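Subject: Re: [tidy-homes] white tile floors and small things on tables

Hi all,

Leidy's message has been sitting in my inbox since breakfast and I've finally got coffee and a quiet half hour, so here goes.

Leidy Huaranga wrote:
> We moved to Flallilville in March and the whole back of the
> place is white tile. I sweep, I mop, and by supper it looks
> like I did neither. Also my work table is a dumping ground.
> I clear it, I turn around, it's full. How do the rest of you
> keep a table clear enough to do anything on? Do you put
> something down to cover it or leave the wood bare?
> Leidy

Floor first. I've had pale floors in 3 different houses now and I've more or less made peace with them. Dry first, wet second, and go easy on the soap! Most of what people call a dirty tile floor is old cleaner that never got rinsed off. I use a bucket of warm water with a splash of vinegar (check what your tile is before you copy me, it's bad news on natural stone) and go over it again with plain water. Takes 15 minutes in the back room if I don't get distracted.
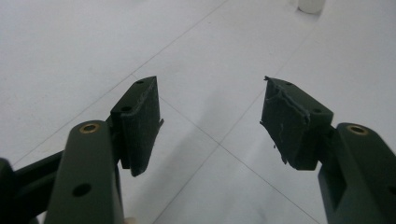
Grout is another story. Wael Chraibi swore by baking soda and an old toothbrush when this came up before, and he's right, but my knees have opinions, so I do one little stretch at a time and then quit until I feel like it again. If yours is already gray, a grout pen from the hardware store covers a lot of sins. Reda tried one over in Erkolthorpe and said it held up fine in the hall and less fine by the sink.

Now the table. I'm firmly on the side of putting something down. I like a plain sheet in a pale blue-gray, no pattern, that stops short of the far edge so there's a bit of the wood left showing. A patterned cloth hides crumbs and pins and tiny screws, and then you find them with your elbow. On a plain one every little thing shows up. Then I only let out what I'm using — a cup and a couple of small pieces is plenty — and the rest stays in the drawer until it's wanted.
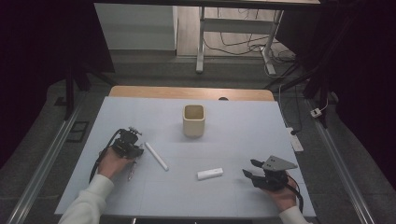 Cords are the other thing that eats a table, and I lose that fight about half the time. Keep the power strip on the floor and let the cords drop off the side, and you'll at least have the middle to work in. I've bought clips, sleeves, you name it, and what I still use is a twist tie from a bread bag.

Eliseo, didn't you have a trick for stopping a sheet from creeping toward you while you work? I remember something about shelf liner underneath but I can't find the message.

Leidy, let us know what kind of tile you've got before you go buying anything.

Dragica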